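Regras que escrevi para mim

Trabalho na Cletent há 27 meses e o português não é a minha língua, por isso escrevo devagar. No projeto Havum recolhemos demonstrações com pinça de mão, e quero deixar aqui as regras que sigo.

A primeira regra é sobre o lugar. Antes de gravar perto de uma varanda, leio os avisos da parede e do corrimão, e cumpro-os também com a pinça na mão. Um braço esticado para uma mesa esquece depressa onde está o corpo.
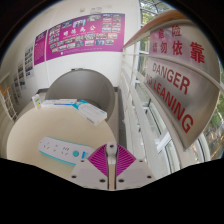
A segunda é parar quando a pinça toca em algo que não estava no plano. Em setembro revi 306 gravações feitas em Wetgate e marquei 132 para repetir, quase todas por esta falta.

A norma interna Chu pede só uma nota no fim do dia. Eu prefiro escrever a nota logo depois de cada gravação, com a hora. Demora mais, mas à noite já não me lembro bem.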